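Visitors see robot arms handle test tubes at Gudville open day

The Berkidska automation workshop in Gudville opened its doors in March, and 182 people came through over the afternoon. Most headed for the bench at the back, where the staff were showing how a robot can place glass test tubes in a rack.
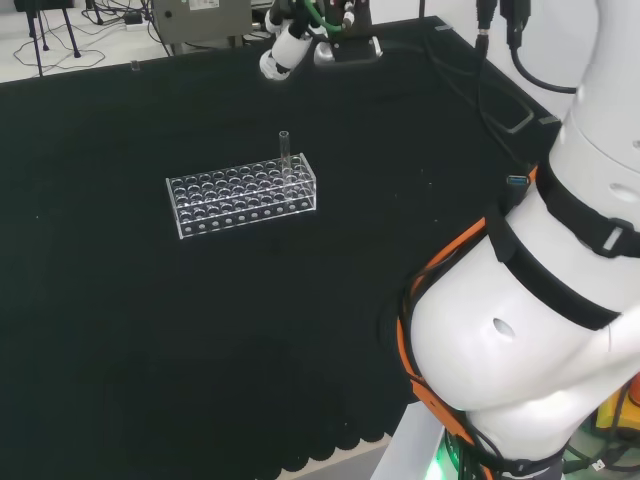

A test tube in the clear rack at the Berkidska workshop.

Rocío Iglesias, who runs the workshop, told the first group that labs in the region spend a lot of time on this sort of job. She said a single technician at a mid-sized lab might rack 300 tubes before lunch.

"It's dull work and it's hard on the wrists," she said. "We'd like people doing the parts that need judgment."

The demonstration ran every half hour until 5 p.m. Marcelino Peñalver talked visitors through it and took questions, many of them from students at the college in Budell. Several asked why clear glass and a clear rack had been chosen. Peñalver said see-through objects are hard for cameras to pick out, and the team wanted a fair test.

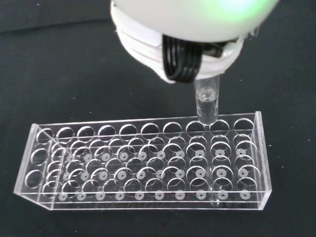 The gripper lowers a tube towards a hole in the top row.

Soledad Garrido drove in from Carrasco with her two sons. She works in a water testing lab and said she had expected something faster.

"My boys wanted it to go quicker, but I was happy to see it take care with the glass," she said.

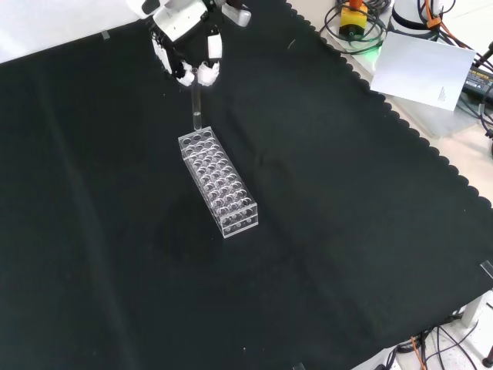 Iglesias said speed would be looked at later in the year, once the team had finished its work on grip. The workshop has 6 staff and shares its building with a machine shop. School groups can book a visit through the front office, and there is no charge for parking at the rear.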